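Imprimir | Enviar por correo electrónico

Deriva de apertura en las pinzas de mano
2 Oct 2018

El fallo apareció al repasar los registros de febrero. La apertura que estimaba el software de Zinden no volvía a cero tras cada cierre: quedaba un error residual de casi 2 mm, siempre del mismo signo. En una sesión de 200 cierres el dato de anchura dejaba de servir mucho antes del final.

Descarté primero la calibración de la cámara. Repetí el ensayo con un cepillo de pelo, que presenta un apoyo irregular y carga los dedos de forma desigual.
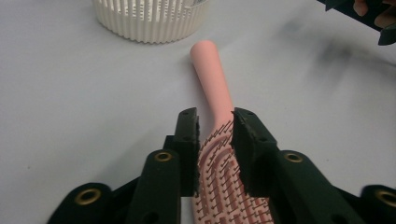 Stelmakh sostiene que el cepillo no prueba nada, que las cerdas ceden bajo carga y que cualquier estimador de anchura daría un valor distinto en cada cierre. Propone medir con un objeto de sección constante antes de tocar la mecánica.

La objeción es razonable para la dispersión, pero no explica el signo. Si fueran las cerdas, el error se repartiría a ambos lados. Aun así cambié a un objeto cilíndrico y dejé el resto del montaje igual.

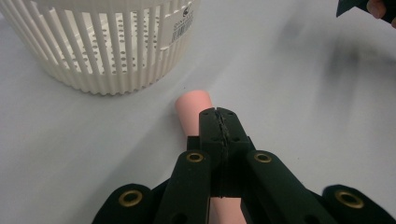

El residuo se mantuvo. Desmonté los eslabones y encontré holgura en un pivote: el tornillo se había aflojado y el brazo trabajaba inclinado. Con fijador de roscas y par controlado, el error bajó a un valor que ya no distingo del ruido. Queda pendiente un aviso en el software cuando el cero se desplace; ahora mismo sigue grabando sin protestar.

Comentarios (2)

Giteser: ¿Qué fijador usas? El de resistencia media me atacó el plástico.

Stetestcombe: Mismo síntoma con la versión 257. Revisad también el pivote opuesto.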